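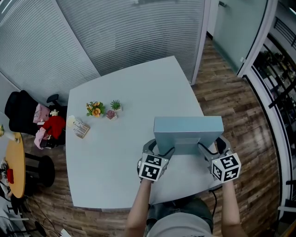

Open Day at Sangate: How a Robot Learns to Pick Up a Box

For readers ages 8 to 12

Skip to: What is a gripper? | Why the squares? | Collecting the data | From numbers to movement | At the open day | Words to know

Sangate is a workshop where people build and test robot arms. On Monday, June 6, 2022, it opened its doors to school groups. Visitors saw two kinds of work. In one room, people moved objects with grippers held in their hands. In another room, a robot arm moved objects on its own.

The two rooms are connected. The arm in the second room uses information collected in the first room. This page explains how.

What is a gripper?

A gripper is the part of a robot that holds things. It does the job that your hand does. Most grippers are much simpler than a hand. Your hand has four fingers, a thumb, and a palm, and it can change shape in many ways. The grippers used at Sangate open and close, and that is the only movement their fingers make.

A gripper is usually bolted to the end of a robot arm. Motors in the arm carry it to the right place, and another motor closes the fingers.

A hand-held gripper is different. It has no arm attached to it. A person holds it and moves it through the air. The person takes the place of the motors. Using two of them at once, one in each hand, lets the person do jobs that need two hands, such as holding a wide box from both sides.

Why not just use hands?

A person can pick up a box without any tool at all. The trouble is that a robot has no human hand, so it can't copy one exactly. When you lift a box, you may hook a fingertip under the edge, press with your palm, or let the box roll a little against your wrist. A gripper with simple fingers can't do those things.

If the person uses a gripper during the lesson, every movement in the lesson is one that a gripper can make. The robot can then copy the movements with fewer changes.

You can test this at home. Pick up an empty cereal box with two pairs of kitchen tongs, one pair in each hand. Pay attention to where you have to hold it. You will probably choose different places from the ones you would choose with bare hands.

Why the squares?

On top of each hand-held gripper is a white cube. Its sides carry black-and-white square patterns. The patterns are called markers. The full name is fiducial markers (say "fih-DOO-shul").

A marker is a label that a computer can find easily in a camera picture. Black and white are used because the difference between them is strong, and it stays strong when the lights in the room get a little brighter or dimmer. Each pattern is arranged in its own way, so the computer can tell one marker from another.

A marker can tell the computer two things.

Position. This means where the gripper is. The real size of the marker is known ahead of time. If it looks small in the camera picture, it is far from the camera. If it looks large, it is close.

Orientation. This means which way the gripper is turned. A square seen straight on has four equal sides. When it tilts, the sides no longer look equal. The computer measures the change in shape and works out the tilt.

A flat marker has a weakness. If it turns away from the camera, the camera can't see it. A cube helps with this. When one side turns away, another side may turn toward the camera.

Collecting the data

One complete run of a task is called a demonstration. In a demonstration, a person starts with the object in one place, does the task, and stops. The computer saves the gripper positions many times each second. The saved information is called data.

Here are the steps for one demonstration with a box, as they are printed on the sheet at the work table.

1. Put the box on the table.
2. Hold one gripper in each hand, fingers open.
3. Start the recording.
4. Bring one gripper to the left side of the box and the other to the right side.
5. Close both grippers.
6. Move the box to the new spot.
7. Open both grippers and pull them away.
8. Stop the recording.

Step 5 is harder than it sounds. If one gripper pushes before the other, the box slides or turns. Both sides must be pressed with nearly the same force.

The box should not be turned the same way every time. If it always starts in exactly the same spot, the robot will learn about that spot only. The workers change the starting place and the angle between demonstrations. This is called variation.

The team collected 142 demonstrations of the box task before the open day. Of these, 37 were not used. In some of them, an arm or a sleeve had blocked the camera's view of a marker. In others, the recording had been started too late. A bad recording is removed because it would teach the robot something wrong.

Is the person allowed to make a mistake?

Yes. Small mistakes that get corrected are useful. Suppose the person grips the box too near a corner, lets go, and takes a better hold. That recording contains an example of how to fix a poor grip. A robot that has seen only perfect runs has no information about what to do when its own grip is poor.

Large mistakes, such as dropping the box on the floor, are taken out.

From numbers to movement

A recording of gripper positions is a long list of numbers. The next job is to turn many lists into a set of rules the robot can use. This is done by a computer program that learns from examples. The work is called training.

During training, the program looks at a camera picture from one moment of a demonstration. It guesses where the grippers should go next. Then it compares the guess with where the person's grippers really went. At first the guesses are poor. After each comparison, the program changes some of its own numbers by a small amount. This is repeated a very large number of times, and the guesses get closer.

The training program at Sangate is named Mirani. It runs overnight on a computer in a separate room, where the noise of the cooling fans doesn't bother people.

When training is finished, the result is loaded onto the robot, which is named Clurnby. Clurnby has two arms, each with a gripper like the hand-held ones. It looks at the table through its cameras, and the trained program tells the motors where to move. Clurnby does not play back one recording. It works out each movement from what its cameras show at that moment, so it can deal with a box that has been placed at a new angle.

It can't deal with everything. Clurnby was trained on boxes. If it is given a soft bag or a ball, the movements it makes are often wrong.

At the open day

Rizal Liew ran the hand-held gripper table. Each visitor was allowed three tries at moving a box. The recordings made by visitors were kept apart from the team's own recordings and were not used for training.

Relu Sima ran the robot room. Visitors stood behind a yellow line on the floor. The line marks the farthest point the arms can reach, plus a safety distance. A red stop button was mounted on a post beside the line. Pressing it cuts the power to the motors at once.

A class from Fomamier Elementary sent in questions before the visit. Some of the answers are printed below.

Does the robot know what a box is?
It does not know the word or what a box is for. The program has learned that certain patterns in the camera picture go with certain movements.

Does it hurt the robot if it drops something?
No. It has no sense of pain. A heavy object can damage a finger, and the finger is then replaced. Replacing one takes 5 minutes.

Why are there cables on the grippers?
A cable carries signals between the gripper and the computer, and it can also carry power. Cables get in the way sometimes. The person learns to keep them clear of the table edge before starting.

How many times did Clurnby try the box task in testing?
It made 176 tries in the final week of testing. The box was put in a different starting place for each one.

Do you get tired doing demonstrations?
Yes. The arms get tired first. People at the table change places after half an hour, and they take a break before doing another turn.

Will the robot get better?
It may, if more demonstrations are collected. The next task is opening a box lid with one gripper while the other holds the box still. The team plans to show it at a second open day in November.

Words to know

Data: information that has been saved so it can be used later.

Demonstration: one complete run of a task, done by a person and recorded.

Fiducial marker: a pattern that a computer can find in a camera picture and use for measuring.

Gripper: the part of a robot that holds objects.

Orientation: which way something is turned.

Position: where something is.

Training: changing the numbers inside a program, using examples, until its guesses improve.

Variation: changes made on purpose between one demonstration and the next.

Information for teachers

Groups visiting in November should wear closed shoes. Long hair must be tied back in the robot room. Each group needs one adult for every six children. Lunch can be eaten in the front hall, and the drinking fountain is next to the coat hooks.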